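From: Rigoberto Contreras
To: shopfloor-automation list
Subject: Re: [shopfloor-automation] Are arms ready for mixed small-parts sorting?

Nantana Rungrueang wrote on Thursday:

> We are being asked again by management at Plavarport whether the
> teardown bench can be automated. The job is simple to describe. An
> operator opens returned units, tips the contents into a tray, and
> sorts boards, capacitors, wire and leftover hardware into bins. Two
> shifts, same bench. The vendor who visited in January said any
> current six-axis arm with a camera could do it "out of the box" and
> offered no numbers. Montri thinks the vendor is right about the
> boards and wrong about everything else. Has anyone on the list run
> this on real scrap and not on a demo kit? I am interested in
> failures more than in successes. I would also like to know if the
> same setup could wipe down and reset the bench at end of shift,
> as that was promised too.
>
> Nantana

Nantana,

Montri is mostly right. We have had a sorting cell at Mestport under evaluation since the winter, so I can answer from that. Kittipong Yensuk did the integration and will correct me where needed. I have no connection with your vendor.

1. The cell

Two arms facing each other across a white table. Four yellow bins, two on each side, and a steel tray between them. The tray gets a sheet of white paper before the parts go in. The paper was Kittipong's change and it did more for detection than the camera upgrade we paid for. Bare stainless reflects the overhead lights and the segmentation reports parts that do not exist. Paper has its own problem: it shifts when a finger drags on it, and then every stored position is stale. We rescan after each pick. This costs time and I have not found a way around it.

The parts in a typical small load are a board, a few components with leads, some wire and an odd block or connector. The view below has the arm over the tray with the gripper next to a red board. Two small cylindrical parts are joined by a loop of black wire at the upper left of the paper, and these are what I would ask your vendor to pick first.

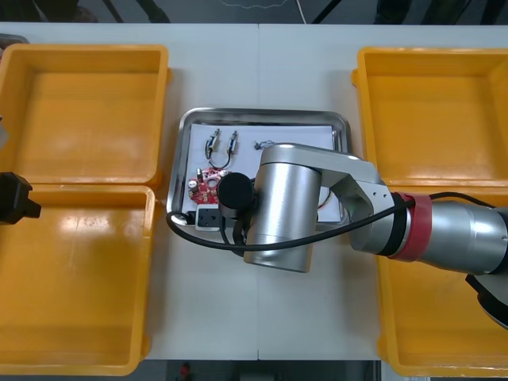

2. What works

Rigid parts with a clear edge. Boards are picked by the edge or across a tall component, and the success rate is good enough that I stopped logging individual board picks. Small blocks and connector housings are also fine if they lie flat and have clearance on both sides. Placement into the bins has never been a concern. They are wide and open and the arm only has to let go over the right one.

Two arms help less than we expected. The reach is better, and each arm can serve its own pair of bins, but only one of them can be over the tray at a time without a collision check that slows both. We run them in turns.

3. What does not work

Anything attached to anything else. When two components share a wire, the planner treats them as separate objects, grips one, and the other one comes along. Sometimes it swings and drops outside the tray. Sometimes it lands in the bin with the first part, and the log then records a correct pick and a missing part. Our software has no concept of "these are joined, cut here." A person sees it immediately and reaches for the snips.

Small clusters of wire are the second case. The depth camera returns noise for fine wire and the grasp height is a guess. If the guess is low, the fingers press into the paper and the controller faults on force. If it is high, they close on air.

Parts against the tray wall are the third. The raised edge blocks one finger. We tried nudging the part toward the middle before gripping. It works on blocks. On cylinders it does not, as they roll.

The fourth is the robot's own cable. Ours runs along the outside of the arm and hangs in a long curve near the tray. It has swept light parts off the paper more than once. Dress packs exist, and we should have bought one.

4. Numbers

From the last logged run on real returns, 17 loads in total. 10 were finished with no help. 5 needed a person to free one part or clear a fault, after which the cell completed the load. The remaining 2 were abandoned and sorted by hand. All of the interventions except one involved wire. The exception was a capacitor that had rolled into a corner.

These are small loads that were tipped in and spread by an operator. We have not run it on a full tray and I would not expect the same split. Cycle time is well behind a trained person. I am leaving out the exact ratio, as our speed limits are set by the guarding arrangement and yours will be different.

5. End-of-shift reset

No. We tried a wipe routine with a pad held in the gripper. It covers the open part of a flat table adequately and pushes debris against anything standing on the table. Changing the paper in the tray was worse. Picking up one sheet from a stack, laying it flat and not creasing it against the tray walls is harder for this hardware than any sort we have asked of it. An operator does both at the end of the shift.

Amna Gondal at Chaiyaporn asked me off-list last month about household versions of the same work, such as sorting a junk drawer or clearing a counter. My view is that it is the same problem with less control over lighting, fixtures and what is in the pile. If the shop version still needs a person for linked and flexible parts, I would not plan around a home version.

6. Suggestions for Plavarport

Split the job. Have the operator cut all leads and pull loose wire during opening, when the unit is in hand anyway, and give the cell only what is left. We ran this way for a short trial and the wire interventions went away. It adds work upstream, and whether it still pays depends on how many units your two shifts handle.

Ask the vendor to run your scrap, in your tray, with your people watching and the stop button in reach. If they want to bring their own parts kit, you have your answer on "out of the box."

Ask what the system does when it picks up two things at once. Ours now weighs the gripper load against the expected part, using the Pamico sensor on the wrist. It catches heavy pairs and misses light ones.

I can send Montri the fault log and the bin layout drawing if he wants them. The log is a plain text export and the fault codes need the key, so he should ask for both.

Regards,
Rigoberto Contreras
Mestport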